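On Moving a Household Library

Readers of this blog have asked for an account of the move from Furdale, and in particular of what became of the books. The following is offered as a record of the method adopted, with such advice as the experience permits.

The collection stood at 881 volumes when the lease ended in December. My colleague Duyên Phùng, who trained as a librarian before she turned to accounting, recommended that no book be packed until a shelf list had been completed. I followed her advice and typed the list over eight evenings. It records author, title, shelf and condition, and it has since settled two disputes over loans.

The list also made it possible to part with certain books in good order. Nearly 70 were offered to the reading room at Ketance, which accepted the histories and declined the cookbooks. The cookbooks remain available to any reader who wishes to apply. 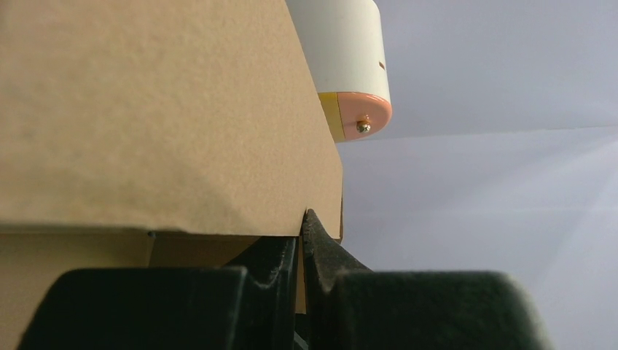

Plain cardboard, the preferred material for the move.

Large boxes should be reserved for linens and lampshades. Books belong in small ones, laid flat, with the heaviest at the bottom. Each box should carry a number on two sides, and that number should be entered beside every title on the shelf list. I neglected this step for box 13, and the second half of a Norwegian encyclopedia was missing until spring.

Torbjørn Fagerlund, from whom the encyclopedia was inherited, had shelved his own books by the year in which he first read them. I considered keeping his order - it has a certain charm - but visitors could find nothing. The present arrangement is by subject, and within each subject by author. Poetry has been given the landing, where the light is best in the morning.

Questions of damp, and of the north wall in general, will be addressed in a later post.

8 comments
13 shares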